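I've just finished Vesna Stojanović's The Blank Ballot and I need to talk about it, so settle in, this will be a long one

It's a book on people who go to the polling station, queue, take the paper, and hand it back empty or scribbled on. Political theory has plenty to say about voters and plenty about those who stay at home. This lot get a footnote, usually a slightly sneering one!

Her starting point is a council election in Drustdale where 2,384 papers were rejected as spoilt. The winning margin was a fraction of that. The returning officer read the number out, everyone clapped the winner, and the boxes went into storage. She couldn't let it go, and I'm so glad

Chapter 1 is mostly definitions and I'd urge you to push through. She separates the mistake (two crosses where one was wanted), the joke, the protest and the thing she calls "attendance", meaning a blank paper from someone who wanted to be there and had no one to choose
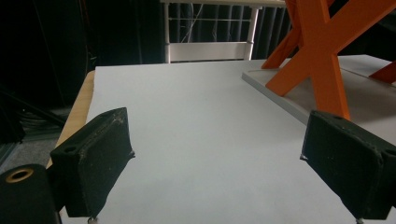
Attendance is where the book takes off for me. The usual line is that a vote is an instrument, you use it to get something, so a blank one is a spanner left in the drawer. Stojanović says voting is also a way of turning up for each other, and you can do that half of it without the other half

Now I've always been a firm instrumentalist about this (sorry to anyone who had to sit next to me in seminars). I read the first 30 pages muttering. By the end of chapter 2 I was underlining whole paragraphs in pencil and had missed my stop

The best section is on secrecy. If nobody can see what you wrote, who is a blank ballot addressed to? It can't persuade your neighbours, they never find out. Her answer is the counters – the people at the trestle tables who have to pick it up, look at it and decide what it means

So she went and interviewed them! Kgomotso Ngcobo, who had counted at 15 elections, describes holding papers up to the light in case there was a faint mark. "You don't want to throw away somebody's vote because their pencil was blunt." I found that very moving and I can't fully say why

There's a lovely argument that comes out of it too. Counting rules ask for the voter's intention. A deliberate blank has a perfectly clear intention and gets filed with the muddled ones anyway. She thinks that's a wrong done to the voter, small but real, and that it could be put right with one extra column on the results sheet

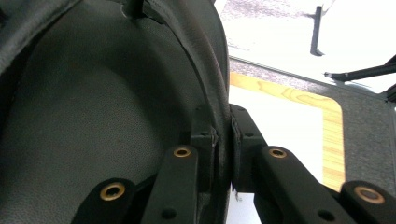
Chapter 4 is the one people will fight over. It takes on the idea that a blank vote is a luxury, something you do when you'll be fine whoever wins. She gives that objection its full strength, better than most of the people who make it, and I don't think she quite beats it

Her reply leans on the Drustdale figures by ward, where the blanks were heaviest on the poorest estates. Fair enough, but that tells us who left them blank. It doesn't tell us whether they were right to. Two separate things and she slides between them for a good few pages

Compare Dima Rizk's essay on compulsory voting, which starts from the opposite end and lands somewhere close by. Rizk would fine you for staying home and print "none of these" at the bottom of the paper. I used to think those two ideas pulled against each other. Having read both inside a month I'm not so sure

Things I wanted more of: referendums (5 pages, come on), postal votes, and anything at all on parties that select candidates by open ballot. There's also a long detour on Rousseau in the middle that reads like it was written for another book

Things I wouldn't change: the prose. It's so clear. She never says "the political" when she means politics. And the notes are at the foot of the page, where they belong, bless Engelbrecht for that

I'm halfway through it again, this time with the appendix on how different countries report spoilt papers, and it's much more fun than it sounds. Some publish every category, some lump the lot together, and one apparently used to leave them out of turnout altogether

We're doing chapters 1 to 3 at the reading group in August, upstairs at Grorko, 7pm. Come if you've read it, come if you've read half of it. Busisiwe has promised to argue the instrumentalist side and she's very good

Replies

Precious Gumede
The extra column idea! I've been a polling clerk and I'd vote for that tomorrow. Does she say anything about what people write on the spoilt ones?

Busisiwe Visser
I promised nothing of the sort, but yes fine

marrowfat_pete
Disagree on the Rousseau bit, I thought it was the best thing in there. The point about small assemblies sets up the whole of chapter 4

Kgomotso's pencil quote got me as well. Ordered from the library, third in the queue

More threads
Is a manifesto a promise? Notes on chapters 5 and 6
Rizk on compulsory voting, a slow read
What we owe to the losing side
Short books on long parliaments
The trouble with "the will of the people"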